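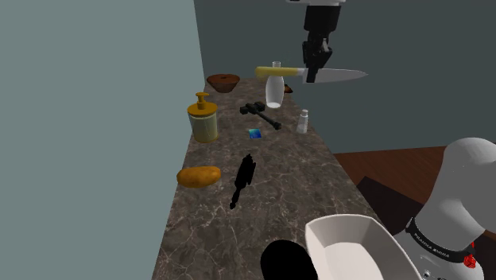

Does the Helari kit do what the box says?
Project report, Jonalyn Ocampo and Callum Tosh
Supervisor: Yetunde Ojo
Submitted Friday, November 30, 2018

1. Why we picked it

Helari is a simulation package sold to schools by Menzies. You get a licence, a set of kitchen and workshop scenes, and a "ready-trained" controller for a simulated arm. The brochure promises that a class can have it sorting household objects by the end of a double period. We doubted that, and our report is mostly about why we still do.

2. What we ran

We used the marble counter scene, which comes with a knife, a hammer, a potato, a soap dispenser and other bits already laid out. The task was to pick up a named object and put it in the white bowl. We ran 505 attempts over the term on the lab computers, 123 of them with the knife as the target.

3. Results

The knife went into the bowl 47 times. Menzies claims 80 per cent for "common utensils" and doesn't say which utensils. A grasp on its own counts as a success in the software's log, so a run where the arm lifts the knife and then hovers until time runs out is coloured green. We rescored everything by hand, which took most of July's holidays.

The potato did better. We don't have a good explanation and would rather not guess.

4. Complaints

The manual skips friction settings entirely. Support replied once, to tell us to reinstall. Colour labels can't be changed without the dearer licence.

5. Would we buy it?

Not at the current price. Aminu Ekpo's group wants to repeat the knife runs with the grasp threshold raised, and our score sheets are in the shared folder.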